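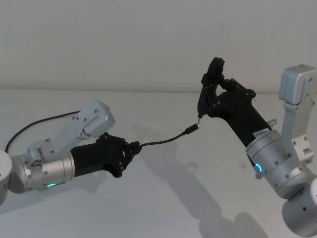
Kudumach told us before the trial that passing a cable from one hand to the other was a solved problem, and that a buyer with two arms and a table could expect the Flidier kit to do it on the first morning. The wording in the product sheet is a little more careful ("ready for flexible parts"), but the sales material leans on handovers of short cables more than on any other task, and it was for this task that the workshop at Kesdale took out the trial licence. Figure 4 is from our own runs with the kit. The left hand has one end of the cable in its fingers, and the plug at the other end hangs in open space beside the metal tip of a finger on the right hand. Most of what follows concerns that last small gap.

4.1 What is being sold

Flidier is sold as an add-on for arms the customer already has. It consists of a software licence, a setup guide, a bundle of ready-made skills and a support contract. Arms and hands are bought separately. We mention this because the headline price is often compared with that of complete cells, and the comparison flatters the kit. The skill we tested is listed as "cable handover, free end". One hand holds the cable, the free end is brought to the other hand, and the second hand is supposed to take the plug without the first letting go too early.

The kit reports each attempt as complete, incomplete or stopped. The guide says that "complete" means the receiving hand has closed on the part. It does not say on which side of the plug, or at what angle, and for a person who then wants the plug put into something these are the only questions that matter. A plug held crosswise is of very little use. We asked for a fuller definition and were sent the same page of the guide again.

4.2 Procedure

We ran 800 attempts on short cables, split evenly between the kit's default settings and settings adjusted by us with the vendor's advice. The order was mixed so that neither group had all the early runs. The table was left bare apart from the arms and the cable in use, the background was a plain pale wall, and we did not put anything in the way. These are kind conditions. A black cable over a light table is easy to pick out by eye, and we would expect it to be easy for a camera too. We chose them on purpose, to give the kit its best chance, and readers should not assume that the results carry over to a crowded bench or to a grey cable on a grey top.

An operator judged each attempt by hand. We counted it as usable if the plug ended in the receiving hand, with the tip clear of the fingers and pointing away from the palm, and the cable was not pinched. Attempts were limited to 60 seconds. The limit is generous for a task that a person does without thinking, and the vendor agreed to it in advance.

We did not use the kit's own score for anything except the comparison in 4.3. We also did not use the lights on the wrists. In Figure 4 the left one is green and the right one blue, and visitors tend to read a green light as good news. The rating sheet had no place for them.

4.3 Results

Of the 800 attempts, 164 were marked complete by the kit and unusable by our operator. We think this is the most important figure in the section, and it does not appear in any form in the reports that the kit prints for its customers. A workshop relying on those reports would send all 164 on to the next step, where the failure would look like a fault in the insertion skill, or in the plug, or in the arm.

The commonest fault was a grip on the cable just behind the plug. The hand closes, the kit records success, and the plug then droops or turns as soon as the other hand opens. Next came plugs taken with the tip partly inside the fingers. Dropped cables were less of a worry than we had feared, and when one did fall the kit nearly always said so. It is fairly good at noticing that it has nothing. It is poor at noticing that it has the wrong bit of something.

The adjusted settings helped, though less than the vendor had suggested they would. Much of the gain came from slowing down the last part of the approach, and anyone could do that without buying a licence. The slower approach also gave the hanging end time to settle. With the default speed the plug was often still swinging when the second hand arrived, and the kit seems to plan for the place where the plug was when it last looked.

4.4 The vendor's reply

We sent a draft of 4.3 to Kudumach. The reply was polite and made two points. The first was that our cables were stiffer than those used in their own tests. This may be so. We asked which cables had been used, so that we could buy the same ones, and had not been told by the time of writing. The second was that customers normally add a checking step after the handover, using a separate camera and a separate skill. That skill is in the higher licence tier. We have no quarrel with checking steps, but a product advertised as ready should say plainly that it needs one, and the price of it belongs in the quotation.

It was also put to us that the Hsieh kit, its nearest rival, has the same weakness. We have not tested the Hsieh kit for this task and can neither confirm nor deny it. Even if true, it would be a reason to be wary of both.

4.5 Limits of the test

Our trial used one pair of arms, one pair of hands and a narrow range of cables. The judgement of "usable" was made by an operator who knew which settings were running, and a stricter test would hide this. We went back over a sample of recordings with the setting names removed and changed very few of the ratings, but the sample was small and we would not lean on it heavily. Wear on the fingers was not measured. Nor did we look at longer cables, which loop and catch on things and are probably harder.

A still such as Figure 4 has its limits too. It shows the hands close to the exchange and says nothing of how the attempt came out; it could sit in a brochure or in a fault report with equal ease. Kudumach's sales pages are made up largely of pictures taken at this point in the movement. We would ask buyers to request the full recordings, including the moment when the first hand lets go, and a list of attempts that were stopped early.

4.6 Advice to the workshop

We advised Kesdale not to renew on the present terms. The arm control part of Flidier is sound – setup went smoothly, and the stop function did what it should every time we used it – and a cheaper licence without the skill bundle would be worth a second look. For the handover itself, a simple fixture that holds the plug at a known angle would remove most of the difficulty, and the workshop already has the means to make one. A fixture would need its own trial, and the rating sheet used here can be reused for it with only the wording on grip position changed.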